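# Remwood open-compartment cabinet, white

Low storage for a hallway, office or shared workroom. The open compartment sits directly under the top panel, so the things you grab on the way out don't need a door or a drawer.
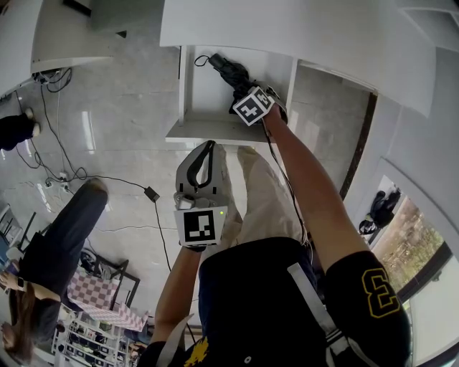

Most customers buy the Remwood for umbrellas, gloves, flat bags and similar small items. A folded umbrella lies flat on the compartment floor. Full-length umbrellas with a curved handle are better kept in a stand, and we sell one separately under the Garwood name.

## Details

- Item number: 612-4
- Color: white
- Overall width: 82 cm
- Compartment depth: 347 mm
- Assembly: required, hex key included
- Delivery: one carton

## Using the compartment

Shake out a wet umbrella and let it dry before putting it away. Water left standing on the compartment floor can work into the joints over time. If you expect damp items every day, add the Plastance liner tray. It lifts out for rinsing and can be trimmed with household scissors.

Tuck wrist cords and straps inside so they don't catch on sleeves or bags. Keep heavy items toward the back.

## Placement

The cabinet is meant for hard, level floors such as tile, wood or vinyl. On tile, check that the feet don't straddle a raised seam. The feet adjust by hand from underneath. Leave a small gap behind the cabinet if there is an outlet on that wall, and route power cords around the base before you load it.

## Cleaning

Wipe with a soft cloth and mild dish soap, then dry. No scouring pads, bleach or solvent cleaners. Black scuffs from shoes or rubber tips usually come off with a damp melamine sponge and light pressure.

## Changes to this item

Cabinets shipped since July come with the Kinnunen foot set in place of the older screw-in glides. The two are not interchangeable. For replacement feet or touch-up paint, write to Benedito Coutinho in parts and include the item number from the label inside the compartment.

Page updated 29/08/2024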